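Okay so a few people asked how the switch to the new med is going, and my replies were getting out of hand. Putting it all in one thread. Get a snack.

1/ Background for anyone new: I've had ulcerative colitis since college. I did the pills, I did the steroids (never again if I can help it, I was up at 3 a.m. alphabetizing spices), and then I spent a long stretch on an infusion that worked great until it kind of didn't.

2/ In the spring my numbers started creeping up. I felt mostly fine, a bit tired, but I blamed work for that. My GI, Dr. Bilgin, does not go by "mostly fine." She goes by labs and scopes, and the scope said no.

3/ So we had The Talk. She laid out what's approved for adults with UC who've already been through one biologic, and there are way more choices now than when I got diagnosed. Back then it felt like two doors. Now it's a hallway!

4/ We landed on a self-injection I can do at home. I'm not naming it, so please stop guessing in my DMs. What works for my gut may do nothing for yours, and I don't want anyone walking into an appointment asking for "the one from the thread."

5/ And then insurance. My plan runs specialty drugs through a pharmacy program called Entwistle, and they wanted prior authorization, which I expected. What I didn't expect was a denial letter telling me to try a drug I had already been on. For years. That they paid for.

6/ I called. I got a guy named Keith Kershaw, who I want to be fair to, because he was the only person in the whole process who read my file while I was on the line. He said the old infusions had been billed through the hospital, under medical and not pharmacy, so on his screen I'd never taken them.

7/ If you get one thing from this thread, get this: ask which side your drug was billed on. Medical and pharmacy can be two separate piles of paper, and the people looking at one pile may not see the other.

8/ Dr. Bilgin's office sent over the infusion records and a letter. Chelsea Sowerby at the front desk faxed it (yes, faxed) and then called to make sure it had landed, and it hadn't, and she faxed it again. 88 pages the second time. I owe that woman a fruit basket.

9/ Approved on a Friday, late afternoon, by text message. I was in line at the grocery store and made a noise.

10/ The box comes cold, packed in ice, and you sign for it. I took the first dose at the clinic with a nurse watching and did the next one at home by myself. It sat on the counter first to come up to room temp, like the leaflet says, and I stared at it like it owed me money.

11/ Does it hurt? It's a pinch and then a burn, and then it's over. Thigh was better than stomach for me. I also learned not to hold my breath, because I got dizzy and had to lie on the bathroom rug for a while with the dog standing over me.

12/ Someone asked about copays. The manufacturer has a savings card, and it helped a lot, but read the part about whether it counts toward your deductible. Mine didn't. I found that out in the worst way, with a bill. Henrik Meinecke from my support group had warned me and I nodded and did not listen.

13/ Side effects so far: one headachy day after each shot, and a cold that hung on longer than it should have. I told the clinic about the cold. They want to hear about that stuff when you're on anything that messes with your immune system, so don't be brave about it.

14/ Vaccines too! Dr. Bilgin had me get caught up before I started, and live vaccines are off the table for me now. Ask your own doctor about timing, please. I'm a person with a colon and a phone.

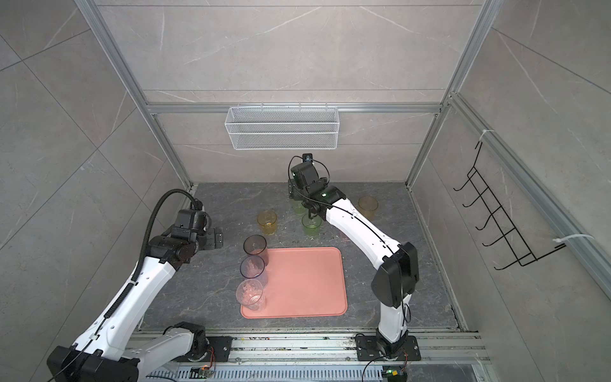 15/ Okay, results, since that's what half of you scrolled down for. Urgency was the first thing to ease up. I drove out to Ravham to see my cousin and didn't plan the route by gas station bathrooms, and I only noticed that on the way home.

16/ The stool test came back in November at 92. I won't tell you what mine was before, but I took a screenshot and sent it to my mother. Dr. Bilgin says she's pleased and still wants another scope before anybody uses the word remission. Fine. I'm using it quietly in my head.

17/ Still not great: the fatigue. It's better than in the spring, but I hit a wall after lunch most days. My iron was low so we're working on that too, and it's slow going. If yours got better and you remember what helped, tell me.

18/ A couple of you asked about travel. I have a little cooler bag and a letter from the clinic, and so far security has waved me through every time. I do keep the meds in my carry-on — a checked bag goes missing once and you've lost a very expensive box.

19/ And to Nigel Haslam, who keeps replying that he fixed his with celery juice: I'm glad you feel good, Nigel. I'm going to keep taking my shot.

20/ Next scope is after the holidays. I'll post about the prep, because I've found a flavor combo that is almost drinkable and I feel I have a duty. Replies are open if you're stuck on an appeal and want to compare notes. I saved all my letters and I'm happy to share how mine was worded, minus my address.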